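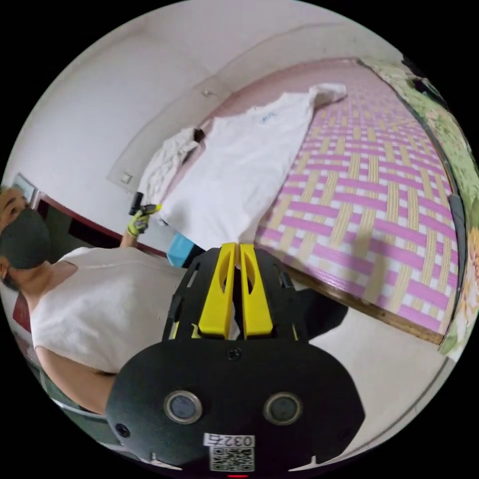
Home | Forums | Rules & Practice | Log in

Folding tasks: gloves or no gloves?
Posted 9th October by rtodorova

Our draft guide says gloves on, every session, even for T-shirts. Sensible, or are we protecting people from cotton?

clillix_fan
Cotton is harmless. Finger joints pinch. Keep the rule.

squirga7
Disagree. Gloves kill your feel for the hem. I did 600 folds bare-handed and still own all my fingers.

rtodorova
Noted for the safety section.

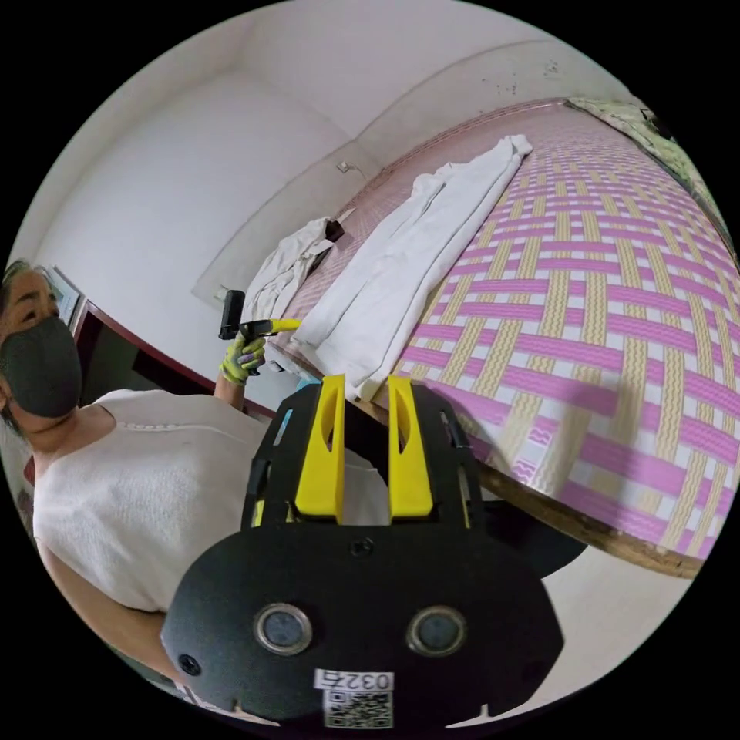
Glove and mask on, white laundry on the mat.

clillix_fan
Fine by me. Now write down what counts as "folded" before January.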